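Open day planning — notes, Thursday, October 9, 2025
Present: S. Amin (chair), R. Aguirre, A. Menon, A. Mathew (notes). Apologies: T. Nambiar

1. Last visit. 37 came, over half from Clurnosham school. Went well, ran late. Parking a mess again.

2. Leaflets. 400 printed, 242 left. Use those up first. Rutilio to drop a box at Barham library.

3. Demo. Hand-held grippers on the keyboard — agreed. Aravind wants visitors to have a go, short turns only. Saranya not keen on queues, will think abuot it. 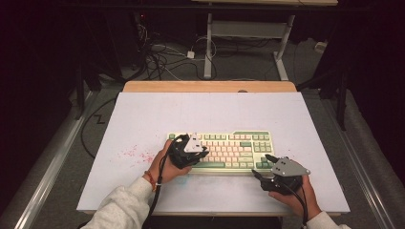
Item 3: both grippers at the keyboard, white board underneath.

4. AOB. Tea urn — ask Rai. Name badges still not orderd. Next meeting tbc.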